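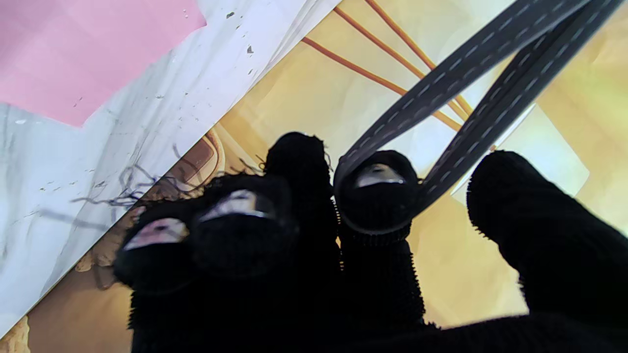

What is the Nisstead Short Film Fund? It is a small yearly grant for first-time directors, run by the Rostance film society.

The fund was begun by Nadine Rizk and Rami Boutros, and it has grown - slowly, and much to the delight of its friends - to back 16 films in all.
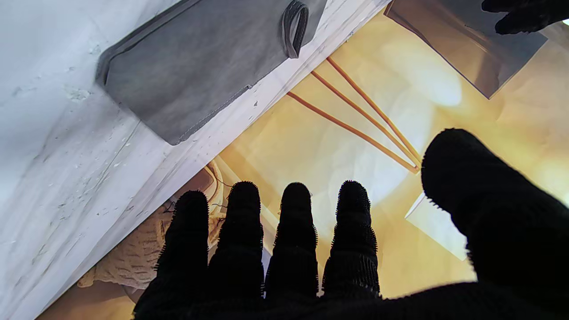 Fingers in black knitted gloves.

Grants are announced each December, and 3 projects are chosen. The best loved is still Hanan Ghanem's Hivaline, a gentle tale of two sisters and a ferry, which runs for 33 minutes.
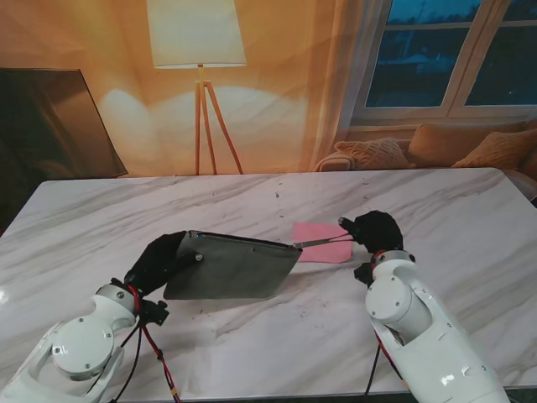 Black-gloved robotic hand holding a flat panel over a marble tabletop.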